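RODSTEAD READERS LIST
Historical fiction, author visits, book swaps
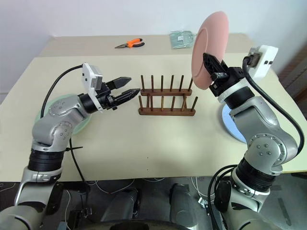

Digest no. 677, page 14

From: Tia Lambert
To: Rodstead Readers
Subject: Re: Re: Dunne visit, where are we with this

Hi all,

Typing this between two things so sorry in advance. Answering Poonam's message bit by bit, her lines are the ones with the arrows.

> From: Poonam Bhardwaj
> Tia, Leena, everyone, I've lost track. Is the author evening
> still in April? Last I heard the bookstore had us down for 7
> and the library had us down for 6:30 and they can't both be
> right. I'd like to tell my sister, she's driving in from
> Cidside and won't do it for a maybe.

Still April. 7 pm, at the bookstore, NOT the library. The 6:30 came from an old email of mine where I was still hoping for the library's big room. Library is out, they close early that night. Tell your sister yes.

> Second thing. Which book are we meant to have read? I finished
> The Saltmaker's Ledger and loved the first half, then somebody
> at the swap said it's the new one we're doing.

The new one. The Zilholm Letters. But Ms. Dunne's publicist says she's happy to take questions on both, so you haven't wasted your time. I'm with you on the second half of Ledger btw, I wanted way more of the sister and less of the shipping court. Ask her about it! She told Leena by email that she cut a whole section with the sister in it, set during the winter the harbor froze, and I would really like to know why.

For anyone who hasn't started Zilholm: it's letters, obviously, but the first 26 pages are a straight narrative and kind of slow. Push on. Once Margit starts writing back to the printer it moves. I read the last third in one go and was no use to anyone the next day.

> Third, are there still copies? The store told me they were
> sold out and the library has a hold line out the door.

Store has 15 more coming, they're setting them aside for us under "Rodstead list", so say that at the register or they'll tell you sold out again. Paperback. Reijo also has the large print edition and will lend it when he's done, he's on the part with the fire so give him a few days. Do not tell him what happens with the fire.

> Fourth, is it going to be streamed or recorded? Pirjo can't
> get out in the evenings right now and she's the one who
> suggested the book in the first place.

Streamed, yes, on the store's page. Live only as far as I know, I asked if they'd leave it up after and got a "should be fine" which I don't totally trust. Pirjo, send me your questions ahead of time and I'll read them out with your name. If you're watching you can also type them in under the video and Leena will be keeping an eye on those. She'd like it if people kept them short. One question per comment, please, last time we had a whole essay about buttons.

> Last thing and then I'll leave you alone. Is there a signing
> line, and can I bring my old copies from home or does it have
> to be one bought there?

Signing line after, yes. Bring old ones, she doesn't mind. Store asks that you buy something if you can, a card, whatever. If you want it made out to someone write the name on a sticky note and put it on the title page, she had a bad time with spellings at her last stop apparently.

Other bits while I've got you:

- Questions so far are mostly about the research. How she found the real letters, did she get to handle them, how much of the printer is made up. All good but could someone ask about the ending?? I have theories and so does Reijo and they're not the same theories.

- Spoilers. Half the room won't have finished. Leena is going to split it, general talk first, then a warning, then the ending stuff. If you haven't finished you can go browse for that part.

- Next book after this, we said we'd vote. Three names in so far and two of them are set in the same war. Send me more. Something not in a war would be a nice change. Reply to me and not to the list or we'll get teh same mess as last time.

- Poonam can you bring back my copy of the lighthouse one, I promised it to Pirjo.

Ok have to run. If I missed something shout.

Tia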